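Minutes of the Costigan Choral and Recording Society, general meeting, January

Held in the upstairs room at Costigan Hall, 7.30 pm. Quorum reached. Apologies were taken as read from the sign-in sheet.

**1. Minutes of the last meeting**

Agreed, with one correction. Item 5 should have said that the alto parts for the Lent programme were on loan from Skesari, not bought. The librarian will change the file copy.

**2. The album**

The recording of *Rundness* is finished except for the last two psalm settings. The chair reported that the mixes from Wunik arrived before the new year and have been passed round on a shared link. Running time at present is 57 minutes, which leaves room for both psalms without dropping anything.

Comments on the mixes:

- Organ too far forward in the opening track. Several members said the same thing separately.
- The tenors asked whether the page turn before the Magnificat could be taken out. Wunik has said yes.
- The unaccompanied pieces were liked by all and should be left alone.

There was a longer discussion about the reverb. Some felt it made the choir sound larger than it is and that people who come to a concert after buying the disc may be let down. Others said the hall is dry and every choral record has some added. A vote was taken and the present setting was kept, with the organ to be brought down as above.

**Action:** secretary to send one combined list of changes to Wunik by the end of the month. Members are asked not to write to the studio on their own account.
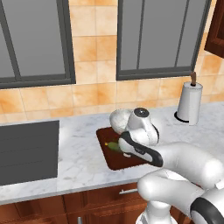
*Kitchen counter with robot arm, chopping board and a green vegetable (computer render).*

**3. Pressing and sales**

Two quotes were tabled. The cheaper is for discs in card sleeves, the other for discs in plastic cases with a booklet. The meeting preferred the card sleeve but wanted the psalm texts printed somewhere. The secretary will ask what a folded insert would add.

Advance orders stand at 86, mostly from families and from the two churches where the choir sang before Christmas. It was agreed not to fix the size of the first run until the insert price is known.

On downloads, Skesari has offered to put the album on the usual services in return for a share of the income. Members wanted to see the terms in writing. One question from the floor was whether the society would still be free to sell its own files at concerts. The chair did not know and will ask.

**4. Permissions**

Clear for all the older settings. One modern carol is still in copyright and the publisher has not replied to two letters. If there is no answer by the next meeting the carol will come off the album and be sung at the launch only – the publisher's concert licence already covers that.

**5. Launch concert**

Provisional booking at Costigan Hall for a Saturday evening was reported as lost, as the hall had let the date to another group. The secretary has three other evenings on hold and will circulate them. Doors at 7 pm, concert at 7.30.

Programme to be the album in order, with an interval after track 4. The basses asked for chairs on stage during the organ solo. Agreed.

Ticket price was left over to the next meeting. There was support for letting under-16s in free.
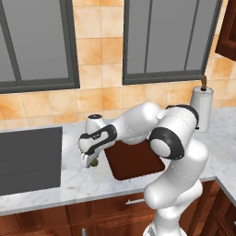
*The arm's gripper holding a small green object beside the board (computer render).*

**6. Subscriptions**

To stay as they are until the summer. The cost of the recording has been met from the legacy fund and no call on members is expected.

**7. Any other business**

- Black folders: four are missing. Please look at home.
- The piano in the rehearsal room has been tuned. The sticking pedal was looked at and needs a new spring – part on order.
- Sopranos are short of copies of the second psalm. More will be brought to the next rehearsal.
- A member asked if rehearsals could finish promptly at 9.30 for the last bus. Agreed.

Meeting closed at 9.10 pm. Next meeting in March, same room, 7.30 pm.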